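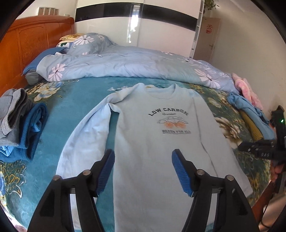

4.2 What people do with a message they wear

I want to slow down here, because this part of the Wodcombe interviews surprised me more than anything in the survey tables. I went in thinking I would hear about bus routes and gas prices (and I did hear plenty about gas prices). What I kept getting was stories about clothes. I asked people how they got to work, and a fair number of them told me about a shirt, a tote bag, or a bumper sticker on a car they felt a little guilty about driving.

Of the 518 people who filled in the long form, 37 sat down with me for a second talk. Slogan shirts came up so often that I added a question about them after the first week. Figure 5 is typical of the kind of thing they meant: "LOW CARBON" over a line drawing of a car, with "GREEN FOR ALL" underneath. I like it as a case because the car is right there in the middle of the message. One woman in the Kazmi neighborhood put it to me this way: "It says I can keep the car and still be one of the good ones." I've gone back to that line a lot!

Figure 5. Slogan shirt with car graphic, chest print.

Now, does wearing the words change what anybody does? My data can't settle that, and I'd be suspicious of anyone who told you theirs could. Mekdes Gudeta and I coded the travel diaries separately, all 1,455 trips, and argued over the school runs until we had a rule we could both live with (a drop-off on the way to work counts as one trip, see Appendix B). People who owned a slogan item didn't drive noticeably less. They did talk about their driving more, and they apologized for it more, sometimes before I'd asked a thing.

Obsa Gidey, who read an early draft, thinks I'm making too much of the apologizing. His view is that folks in Dedeo and Kazmi are just polite to interviewers. He may be right, and I've tried to keep the claim small. Still, the people without slogan items were every bit as polite, and they mostly didn't say sorry for the school run.

The Favport ride-share pilot gives me one more way to look at this, so I'll turn to the sign-up records next.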